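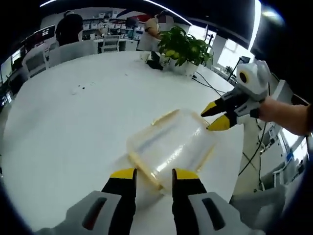
Henryk Ostrowski wrote on Apr 24, 2023:
> Our second gripper started letting go of the tub again, so I swapped both yellow tips. Is there a proper way to seat them, or do you just push and hope?

Hello Henryk, and all on the Findach list,

Push, but not hard, and please do look at the finger from the side before you trust it! We had the same trouble with our pair last August — I blamed the tips for ages, and it was a screw at the base of one finger, backed out by 3 turns. 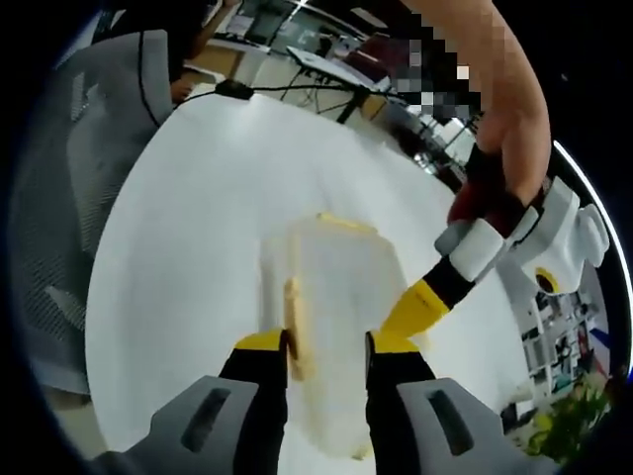
Checking the second gripper against the tall side of the tub.

What I do now is stand the tub up, bring one tip in close to the wall, and see whether the pad meets it flat. If it leans, off it comes and I start again. Then I lay the tub down and try both grippers on the rim, very slowly.

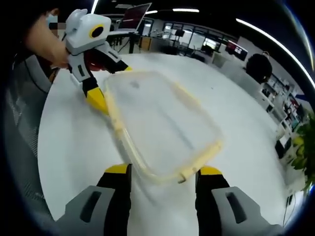 After that I open and close each one 70 times, kettle on, and check the screws once more. Do wipe the tips as well, a damp cloth is plenty. I have five spares in the Urnura drawer if you run short.

Warm wishes,
Hermenegildo Ventura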